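How to Prepare a Packing Station for the First Weeks With a Robot Arm

At Ernness we pack small parts and sample kits for other companies. In June we put the first arm on one of our packing tables, and I was asked to write down how we did it, so that our second site in Pullwood can do the same. I am a shift leader and no engineer, so I explain it from the side of the people who stand at the table.

Step 1. Tell the team early, and tell them the numbers. Our table makes 700 kits in a shift. The plan with the arm was 757. When people heard these two numbers they were calmer, because they had expected something much bigger. Say also who will stay at the table and who will move to checking.

Step 2. Choose one task only. We chose the picking of single items into the tray. Folding the box and closing it stayed with the hands. If you give the arm three tasks in the first week, you will not know which one makes the trouble.

Step 3. Let the packers show the task. The people who do the job every day know how to hold an item so that it does not roll away. We recorded almost 300 picks with the hand-held gripper before the arm did any work alone. Each packer did 25 picks and then changed with a colleague. The hand gets tired sooner than you think, so please keep this limit.
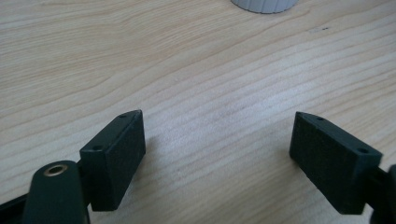

Move slowly when you come near the item, and open the fingers fully before you go down. Do not correct a bad pick in the middle. Finish it, put the item back and start again. Write the bad ones on the paper list with the time.

Step 4. Change the job descriptions before the start. With us the packer became also the person who stops the arm, refills the items and decides if a kit is good. This is more responsibility, and it must be written in the shift plan. In our first plan it was missing, and two shifts had an argument about it.

Step 5. Keep the manual table ready. When the Nasrallah feeder was blocked, we went back to hand packing for the whole afternoon. Trays, labels and gloves should stay in their old places for at least one month.

Step 6. Meet for ten minutes at the end of each shift. Write the complaints in the words of the packers and send them to the technician the same day.

The shift plan form and the list for bad picks are in the Soniso folder, under Packing.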